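How to request and cite papers from the Stoltach economics collection

The Stoltach collection holds the working papers of the Nendirov central bank, mostly memos on currency policy and trade. There are 3000 folders, and only the first 872 have been scanned. For everything else you need to order the folder to the reading room at Dunemside.

1. Search the finding aid

Start with the subject index. The index uses the terms of the period, so try "exchange control" as well as "capital controls." Write down the series letter and the folder number. You need both to place an order.

2. Check whether the folder is scanned

Folders 1 to 872 open in the online viewer. If the number is higher, click "Request" next to the entry. A few folders are marked "closed" – these contain personnel files and can't be ordered.

3. Place the order

Log in with your reader number and add up to 2 folders per visit. Orders sent before noon are ready the next morning. The reading room shuts for stocktaking in September, so plan around that.

4. Take notes as you read

Record the folder number on every page of notes. Many memos exist in several drafts with the same title, and the only difference may be a penciled date in the top corner. Copy that date exactly, even if it looks wrong. 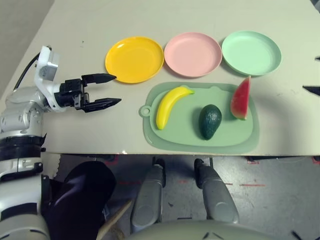
If a memo has no page numbers, count from the first sheet in the folder and put your number in square brackets.

5. Write the citation

Give the author or office, title, date, collection, series and folder, in that order:

Ocampo Mission, "Notes on the Reserve Question," undated, Stoltach Collection, Series C, folder 349.

After the first full citation you can shorten it to "Stoltach C/349." Use "undated" in full – the archive asks readers not to write "n.d."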